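Worberg Small Belongings, Round Table Set

README

Contents

This folder covers small everyday belongings on a round white table, together with a pale blue cloth that is folded or laid flat. It is the table part of the Worberg collection. The kitchen shelf part is kept separately under Gusthorpe and uses different item names.

The set holds 23 arrangements in 4 folders. Each arrangement has a short text note listing the items by name. Folder 2 was renamed in December, so older notes may still call it Omeck.

Item names

cloth: pale blue, with a stitched border
stickers: white sheet with colorful designs
packet_blue: bright blue, lighter markings
case_blue: blue, long and narrow, case or packet
wallet: dark brown, wallet-like
character: small, yellow and blue
box_white: white, rectangular

Use the names as written, in lower case. An item that is not on the table in a given arrangement is left out of its note. Do not enter it as missing.

Samples
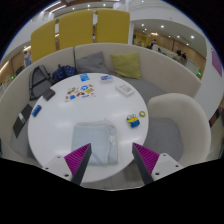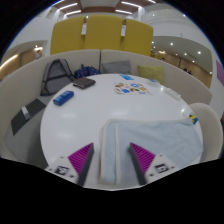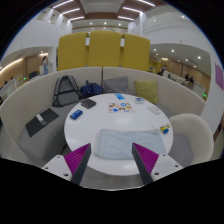
Pale blue cloth and sticker sheet on the round table.

Cullinane wrote in to say that "folded" is too loose a word for the cloth, and that a square fold and a long flat fold should have separate names, as anyone sorting the notes by cloth will end up with both in one pile. The change is planned for the next release. Until then, read "folded" as any state in which at least one layer lies over another.

Notes on the notes

Positions are given from the near side of the table: near, far, left, right. No distances are recorded. The word "rim" means the outer edge of the tabletop and "border" means the edge of the cloth. A few early notes mix the two up.

Color words are kept simple. Pale blue is used only for the cloth.

Known problems

Small white items are easy to miss against the white top. Check the far side twice.
Folder 4 has two notes with the same number.
Text on packets is not transcribed.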